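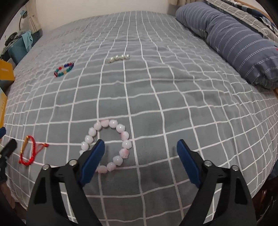

4. First use of the Umard slow juicer

4.1 Before you start

Wash the juicing screw, the strainer, the bowl and both jugs in warm soapy water. Do not put the motor base in water. Wipe it with a damp cloth and dry it before plugging in.

CAUTION: The strainer has sharp edges on the inside. Hold it by the outer ring.

4.2 Fitting the parts

1. Stand the motor base on a flat, dry surface.
2. Place the bowl on the base and turn it clockwise until it clicks.
3. Lower the strainer into the bowl. The red dot on the strainer must line up with the red dot on the bowl.
4. Push the screw down into the strainer, turning it slightly until it drops into place.
5. Fit the lid and turn it to the closed mark. The motor will not run with the lid open.
6. Put the juice jug under the front spout and the pulp jug under the side spout.

Note: If the lid will not close, the screw is not fully down. Go back to step 4.

4.3 Making juice

1. Peel oranges, lemons and pineapple. Take the stones out of plums, cherries and peaches. Apples and pears may be used with the skin on.
2. Cut the fruit into pieces that fit the feed tube without force.
3. Close the juice cap and press ON.
4. Feed in one piece at a time. Use the pusher supplied.
5. Open the cap before the juice reaches the MAX line on the bowl. The juice jug holds 900 ml.
6. When the last piece has gone through, leave the motor running until the spout stops dripping, then press OFF.

CAUTION: Do not run the motor for more than 23 minutes at a time. Let it cool fully before using it again.

WARNING: Never put fingers, spoons or knives in the feed tube.

4.4 If the screw jams

Press OFF, then hold REV for a few seconds. If the screw is still stuck, unplug the juicer, take off the lid and clear the fruit by hand. Frozen fruit must be thawed first.

4.5 Spare parts

Strainer, fine: part 195
Strainer, coarse (for thick juice): part 546

Parts are sold through Delorme. Quote the number on the underside of the base when ordering.

Section revised 2018-03-16, M. Besson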